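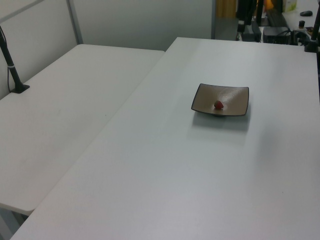
How to start a video essay channel when you've never edited a thing

So you've watched a four-hour breakdown of a cancelled theme park ride at 1 a.m. and thought, "I could make one of these." You can! I started mine with a laptop that sounded like a hair dryer and a script I'd written on my phone, and I've had more fun with it than any other hobby I've tried. My first video got 46 views in its first month (hi Mum) and I was thrilled with every one of them.

Grab a cuppa and let's get your first one made.

Step 1: Pick a question, then shrink it

"The history of reality TV" is a subject for a whole shelf of books. "Why did every dating show suddenly move to an island?" is a video. Write your idea down as a question a mate might ask you at the pub, and keep shrinking it until you can answer it in one go. My favourite trick is to explain the idea out loud in one breath. If I run out of air, it's still too big.

Step 2: Do the reading before you open the editor

I know, I know, the editor is the shiny part. But go and find the old interviews, the forum threads, the local newspaper reviews. Keep a plain document with every link and a line beside each one saying what you want from it. I called my first one "Avon notes" after the street I was living on and it ended up longer than the script.

If your topic involves real people, find their own words and play them fairly. Clipping someone mid-thought gets a cheap laugh, and your commenters will catch you. Mine did!

Step 3: Write it the way you talk

Aim for 2,000 words or less for a first script. Read it aloud as you go and change anything you trip over. Contractions are your friend. So are short sentences, especially right after a long one where you've wandered through three different theories and a side story about a soundtrack.

Put your question in the opening lines. Lleucu Gittins looked over my early scripts and kept crossing out the first paragraph, every single time, until I finally learned to start at the second one.

Step 4: Record your voice somewhere soft

A wardrobe full of coats is brilliant. So is a car parked on a quiet street, or a doona over your head (sweaty, but it works). Keep the mic about a hand's width from your mouth and a bit off to the side, so your Ps don't pop.

Do 2 full takes, even if the first one felt great. You'll nearly always want a line from the other.

When you fluff a line, clap once, pause and say it again. The clap leaves a big spike in the audio, and you can find every mistake at a glance.

Step 5: Lay the voice down first

Open whatever free editor you've got, drop in the voice track and cut it until it sounds good with the screen turned off. Only then start adding visuals. Doing it the other way round cost me a whole week in June, and the video was about a cooking competition that ran for one season.

For visuals, mix it up:

Short clips you're talking about directly
Screenshots of headlines and old posts
Simple title cards in one colour and one font
Footage you've shot yourself, even if it's just your desk

Copyright rules differ from country to country, so read up on the ones where you live before you lean heavily on other people's clips.

Step 6: Add music, then turn it down

Now turn it down again. Listen on your phone speaker at a normal volume, and if you're straining to catch a word, the music's still too loud.

Step 7: Title, thumbnail, upload

Write ten titles and leave them overnight. Keep the thumbnail to one face or one object and hardly any words, then shrink it to the size of a stamp to check you can still read it.

Then hit publish and go for a walk! Answer the kind comments when you get back, thank anyone who corrects you, and pin the correction if they're right. After that, open a fresh document and write down your next question while you're still buzzing.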